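Toma (bag-handling kit)

Toma is a two-arm robot kit sold by Drorkau, a small automation firm based in Flostton. It is meant for work with soft goods that have closures, such as zipped bags, pouches and padded cases. The kit is sold outright or hired by the month, and most units in use are on hire.

Background

Drorkau began by making feeders for rigid cartons. Work on soft bags started after a returns warehouse in Sistthorpe asked whether opening and checking used lunch bags could be done by machine. The first version had one arm and a clamp fixed to the table. It could hold a bag still but could not follow a zip round a bend, and it was dropped in favour of the present layout. The control software was written by Gayan Munshi and Moushumi Talukder.

Contents of the kit

The standard kit contains two arms with two-finger grippers, wrist cameras, a control box and mounting brackets. The table is not included. Drorkau asks for a plain, light surface with clear space on both sides of the bag, and advises against glossy tops under strong lamps. The fingers can be changed with a hex key. The control box takes up to 4 cameras and weighs 6 kg.

Set-up

A bag is laid on the table with its zip upwards before the cycle is started. The software looks for the line of the zip first and the handles second.

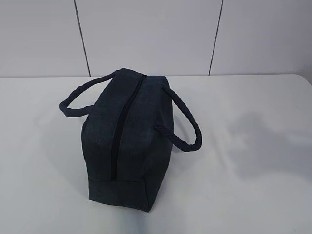 Dark cloth gives the most trouble at this stage. Where the zip tape and the body of the bag are close in colour, the operator may mark both ends of the zip on the screen, and the arms then work from those marks. The manual also suggests folding long straps outwards, clear of the closure.

Operation

In normal use one arm steadies the bag while the other works at the closure. The task can be run by hand control or from a recorded routine. Recording a routine for a new type of bag calls for repeated runs by an operator, and Drorkau recommends 245 of them for a bag with a curved zip. Straight zips need fewer. Insulated bags are treated as a separate class in the software, as the lining is stiffer than the outer cloth and can reflect light into the wrist cameras.
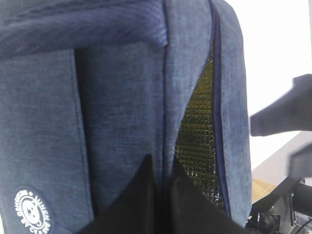
Jolien Dewulf wrote in a comment on the maker's support page that the number of runs was fair for lunch bags but far too low for anything with a double zip, and that the manual ought to say so. Drorkau later added a note on double zips, though it gave no new figure. The same page has a long exchange about replacement finger pads, which at the time were sold only in full sets.

Routines are stored on the control box and can be copied to another unit of the same model. Copied routines have to be checked again if the cameras are mounted at a different height. Users have asked for a way to name versions of a routine, and this was added in an August update.

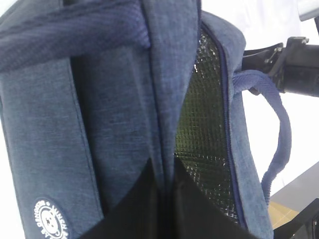
Loops and carrying straps are handled by a setting called strap watch. When it is on, the arms slow down near any strap found by the cameras and stop if the pull on the wrist goes over a set limit. The limit is low by default. Sites that deal mainly with heavy bags tend to raise it, and the change is kept in the log.

Hire and support

The hire price is 816 a month in pounds, before tax, with delivery charged separately. It covers software updates and one set of finger pads. Telephone support is open every day except Sunday. Training is given at Flostton or on site by Rajitha Weerakoon, and buyers may send their own bags ahead of the visit.

Reception

The kit has been reviewed mostly in trade newsletters. Sajib Dissanayake praised the clear screens and the ease of changing fingers, but found the cable run behind the arms awkward and the printed manual out of date. Cable clips have since been offered as an extra.

See also: Soft goods handling; Wrist camera; Returns processing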